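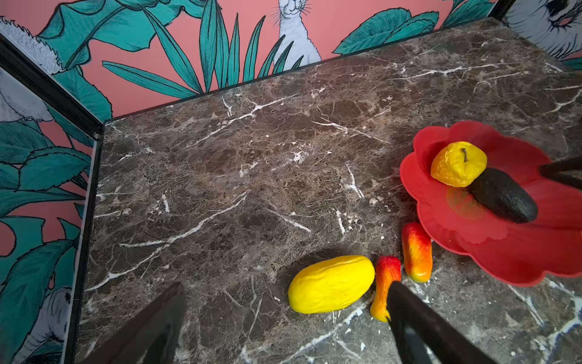 Tharindu Jayawardena avait hérité de la pension Tindall en mars, avec les dettes et un carton de lettres. Il ne connaissait presque pas sa tante. Elle lui envoyait un chèque de 50 à chaque anniversaire, sans un mot.

Les lettres venaient toutes d'Ivlow. Elles étaient signées d'une initiale, un B, et parlaient surtout du temps et du prix du charbon. Il en lut une dizaine le premier soir, dans la salle du petit déjeuner, puis il alla se coucher.

Le lendemain, un homme sonna. Il était vieux et portait un manteau trop chaud.

« Je viens pour ma chambre, dit-il. Je la prends toujours au printemps.

— La pension est fermée. Ma tante est morte. »

L'homme regarda le paillasson. Il demanda s'il pouvait s'asseoir un moment. Tharindu lui fit du café et l'installa dans le coin, face au papier peint. 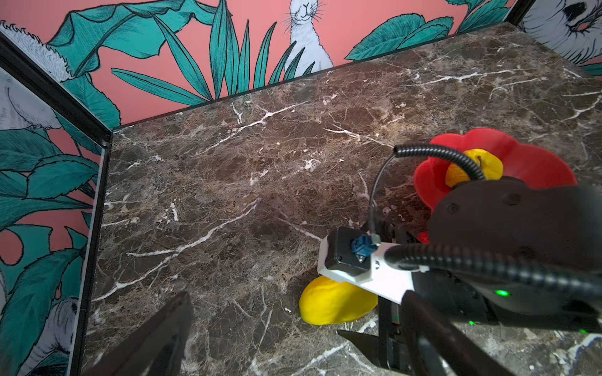 Le lapin, dans le coin du petit déjeuner.

« C'est moi qui l'ai posé, dit l'homme. Elle voulait des rayures. On s'est disputés pendant tout le trajet depuis Bivano.

— Et elle a cédé ?

— Non. Elle m'a laissé faire et elle ne m'a plus parlé jusqu'à l'été. »

Il but son café. Il avait plus de 35 ans de printemps dans cette maison et ne savait pas où était la tombe. Tharindu lui expliqua : le cimetière de Groltlow, la deuxième allée, du côté de la route. Le car passait à midi.

Il monta ensuite ouvrir les volets de la chambre du fond. Le lit n'avait pas de draps. Il en trouva dans l'armoire du couloir, pliés en quatre, et redescendit demander à l'homme s'il dormait avec un oreiller ou deux.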